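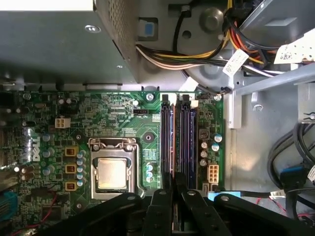

Question : quel poste présenter à une démonstration de démontage robotisé ?

Posée par Catarina Rebelo, rubrique Automatisation, journées portes ouvertes

Bonjour,
Notre atelier ouvre ses portes en juillet et on me confie le coin robot. L'idée est de montrer un bras à pince qui intervient dans une unité centrale de bureau : barrettes mémoire, bloc d'alimentation, connecteurs. J'ai vu ce genre de démonstration chez Prandon au printemps, avec la tour couchée sur une table à rainures en aluminium et le panneau latéral enlevé.
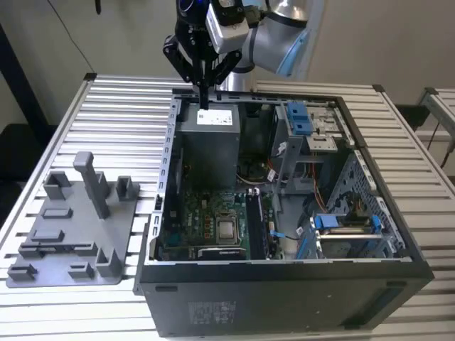

Démonstration chez Prandon, la pince au niveau du bloc d'alimentation

Mes questions :
1. Faut-il laisser tous les câbles en place, ou alléger avant l'arrivée du public ?
2. Combien de temps par passage ? On attend environ 900 visiteurs.
3. Un seul type de machine, ou plusieurs ?
Merci d'avance.

Réponse de Rosário Figueiredo (acceptée par l'auteur de la question)

J'ai tenu ce genre de poste deux années de suite chez Delent.

Pour les câbles, laissez-les. Les gens regardent surtout comment le robot s'approche des barrettes avec des fils de tous les côtés. Un boîtier vidé n'intéresse que les intégrateurs. Attachez quand même ce qui pend au-dessus des emplacements mémoire – un fil pris entre les doigts et il faut tout arrêter devant les visiteurs.

Pour la durée, comptez 12 minutes, commentaire compris. Au-delà, les enfants s'en vont et les parents suivent. Nous faisions 7 passages par jour, avec une pause pour remettre la machine dans son état de départ. Avec votre affluence, tout le monde ne verra pas un cycle complet, donc prévoyez un écran sur le côté avec la vue de la caméra du poignet. De loin, on ne distingue pas grand-chose à l'intérieur d'une tour.

Un seul modèle. Changer de boîtier oblige à revoir les positions, et ce n'est pas le jour pour ça. Ayez une deuxième tour identique sous la main.

Pensez aussi au marquage au sol et à quelqu'un près de l'arrêt d'urgence pendant tout le cycle.

Réponse de Nhàn Doãn

Plusieurs machines, c'est mieux, les gens aiment la variété. Nous avions eu 1090 entrées et aucun problème.

Commentaire de Zulkifli Ismail
Avec quel outil de programmation ? Sur Gindeseo, il nous faut une demi-journée pour chaque nouveau boîtier.

Commentaire de Nhàn Doãn
Je ne sais plus, c'est un collègue qui s'en occupait.

Commentaire de Catarina Rebelo
Merci à tous les deux. Ce sera un seul modèle, et je demande l'écran dès demain.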